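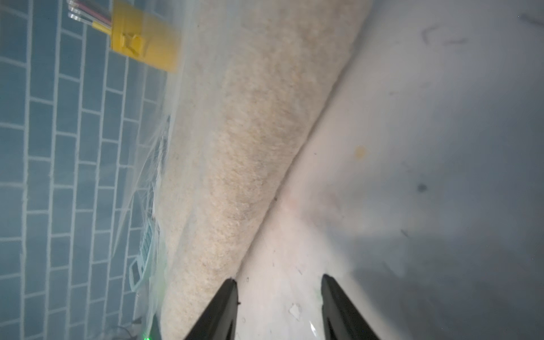 Wrist camera view, both fingers open, with the carpet roll behind them.

I spent most of January collecting demonstrations for the pickup policy, and I said I would write down how it went before I forgot the details.

The task is simple to say. The arm goes down to the floor, closes on a small piece of litter, lifts it and drops it in a tray. Paper scraps, bits of plastic, that size of thing. Larger objects worked well enough last fall. Small flat ones did not, and when we went back through the old set we found almost none of them in it. The model had never been shown what to do.

We have 1021 usable episodes now. We recorded more than that and threw out the rest. Sevim Sezer and I did nearly all of the driving, with Clyde Hutchins filling in when one of us had other work. An episode is short, but the reset takes longer than the episode, and after an hour your hands get sloppy. We settled on blocks of 17 and then a switch. I can see in the logs where we ignored that rule, because the approach paths get lazy and the grasps start landing off center.

The first batch was a mistake. I had cleared a patch of bare floor and recorded 141 episodes on it with nothing else around. They looked good. The policy trained on them was fine on bare floor and poor everywhere else. It would drift toward any strong edge in view, and a rolled carpet was enough to pull it off target. Soledad Haddad looked at the rollouts for five minutes and told me to stop tidying up.

So now the clutter stays. There is a beige carpet roll next to the work area, blue tile on the far side of it, and clear plastic sheeting over the tile. The plastic is the hard part. It wrinkles, it throws bright creases into the camera, and a thin clear shard on the floor can look a lot like one of those creases. I moved things between blocks but tried not to arrange them. If I caught myself making it look nice I left it alone and recorded anyway.

A few notes on labeling. We mark each episode as success, partial or fail, and we keep the partials. A partial is when the fingers touch the target and push it before getting a grip. I used to delete those. Valentyna Vakulenko argued that the recovery is the part worth learning, and after training it both ways I agree with her. Fails we keep in a separate folder that is not used for training yet.

I also stopped cleaning the small specks off the floor between takes. They are not targets, and the model needs to see them and leave them alone. It still goes for a stain now and then.

The next round will be on darker floors, with the same gripper and the same camera mount. I want to get the lighting changes in this time as well. I will post the numbers when the training run is done.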